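Iron stain on oak, second batch

March 7, 2019
Lumturie Kolev

Carrying on from the Firmont boards. The first batch came out too blue, more like slate than old fencing, and the client wants grey with some brown left in it. Same oak as before, planed and then brushed along the grain with the brass wheel. Offcuts only today. The long boards stay in the rack until the colour is agreed.

Stain is the usual wire wool in white vinegar. The jar has been standing since Monday with the lid loose. I strained it twice through a coffee filter and it still left a bit of rust at the bottom, so pour from the top and leave the last inch alone. Diluted it with tap water, 1 part stain to 10 parts water for the pale pieces and 1 to 3 for the dark ones.

The dark ones are closer to what Vesela wants next to concrete. Grey wood against grey wall can go flat if the two are the same depth, and the streaks need to be strong enough to read from across a room.

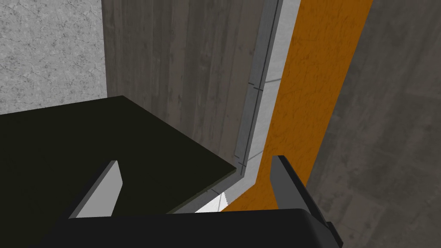
Tannin wash

Tried a wash of strong black tea on half of the offcuts before the stain. On the oak it makes little odds, there is plenty of tannin in there already. On the sapwood edges it helps a lot. Without the tea the sapwood stays a sort of weak yellow-grey and you get a stripe down the side of the board. With it the stripe is nearly gone.

Left the tea on for 27 minutes because the phone rang. Next time write down the start time on the offcut in pencil, on the back.

Raised grain was bad on the brushed pieces. Wiped them with a damp cloth, let them dry, knocked back with a grey pad. Do this before the tea. Once the stain is on, any rubbing takes the colour off the high spots and it looks like a scuffed floor.

Vesela Perić brought up floors as well. A busy floor pattern will fight with a brushed board, in her view, and she would sooner have a smoother board with the streaks left to the stain. I am less sure, but I will do two offcuts unbrushed so we can compare. 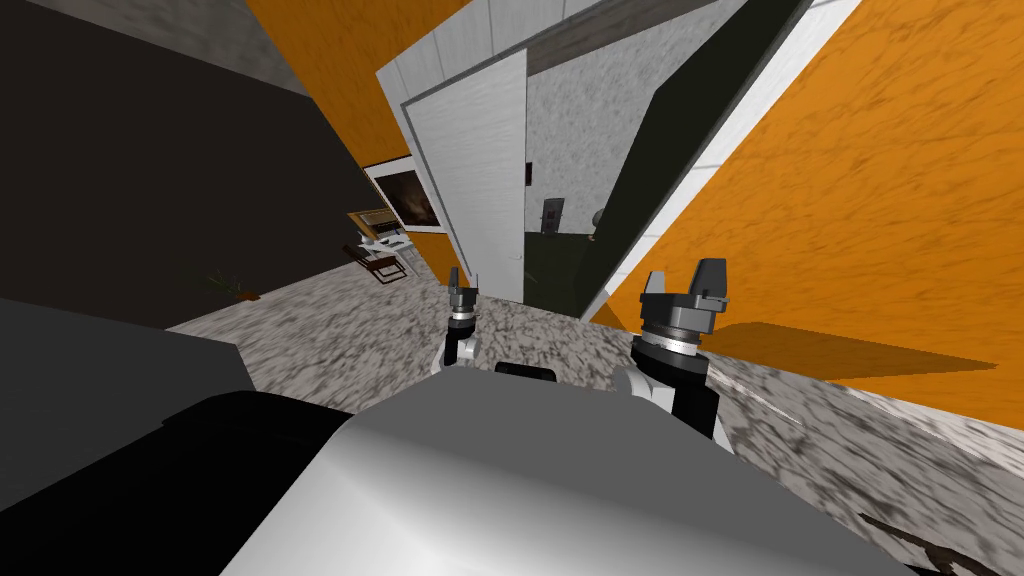

Marbled floor in black, grey and off-white, with the foot of the doorway.

Topcoat

Three finishes on the dark pieces:

Hullov matt oil, one coat. Brings the brown up and kills most of the grey. No good.

Stolliretti water-based, two coats. Keeps the colour. Slight milky look in the deep grain where I put it on too thick.

Dumitrescu hard wax, thin, buffed after an hour. Best feel, but it warms the colour a little.

Going with the Stolliretti for now, foam roller, thinner coats. I still want to see the wax on a paler piece, as the extra warmth might be about right there. 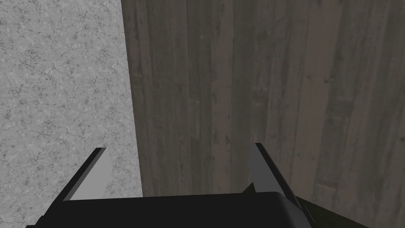
The other thing to settle is the back of the boards. If only the faces get stain and topcoat, they will cup, and the Firmont job has long runs with no battens in the middle. One coat on the back, same day as the face. It uses more stain than I allowed for, over 3000 ml by my sums, so start a second jar tonight.

Still to do: the two unbrushed offcuts, the wax on pale, gloves (we are out of mediums).

Last updated: same evening, added the note on backs.

Comments

Vesela Perić: Looked at the offcuts by the window. The tea ones are better. Can you keep the 1 to 3 and leave the yellowest sapwood off the front row altogether?

Lumturie Kolev: Yes, there is enough in the rack to pick from.

Dan: Does the jar smell go away? Asking as the person who sits next to it.

Lumturie Kolev: Moved it to the lean-to.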